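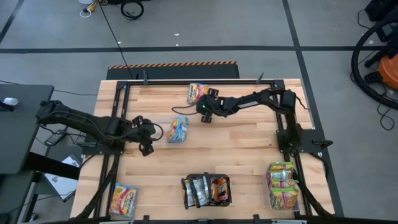
What kind of bin works best for storing instant noodle packets?

An open one with a lowered front and walls you can see through at least partly, sized so that the packets stand on edge.

I tested three containers from the Pakley pantry line for this review: the black tray, the clear box and the large smoke-gray bin with the cut-out front. The load was noodle packets in all cases. I used each container on a butcher-block top and on a pantry shelf for 2 months.

**Black tray**

The tray is the simplest of the set. It takes four packets upright in a single row, and the row stays put if the tray is full. With one packet removed, the remaining ones lean. The walls are opaque, so a label printed low on the wrapper can't be read from the front. It wipes clean and shows dust quickly.

**Clear box**

The clear box is better suited to stacking. Three packets laid flat fit without forcing, and the labels can be read through the sides. Retrieval is slower, as the bottom packet requires lifting the others. I would use it for a single flavor and nothing else.

**Gray bin**

Capacity is the reason to buy this one. The front edge drops in a steep curve and then runs level, leaving the upper part of the packets exposed.
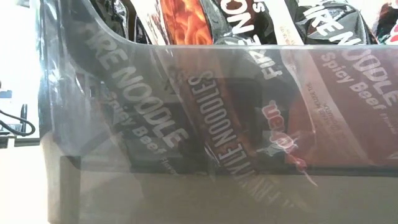 Legibility behind the front wall is reduced. Large lettering such as "FIRE NOODLE" remains readable through the smoky plastic, smaller print less so, and bright colors go dull below the rim. Sorting by wrapper color therefore works above the rim only. Filled at random, the bin holds packets at all angles and the ones at the back are hard to identify. Filled on edge, it is much easier to use.

The glossy finish picks up fine scratches. Mine had several after roughly 3 weeks of being pulled on and off a shelf. They do not affect function.

**Compared with Grodik**

The Grodik bin I used previously had a full-height front. It kept packets in place slightly better when carried, but every retrieval was from the top, and it needed more clearance under the shelf above. Wafula Rashidi, who lent me his for a second comparison, keeps it on the floor of a closet for that reason.

**Verdict**

Buy the gray bin for mixed packets and the clear box for one flavor in quantity. Skip the tray unless the shelf is too shallow for either. None of the three has a lid, and I would like to see one offered for the gray bin.

Rehema Mwakalinga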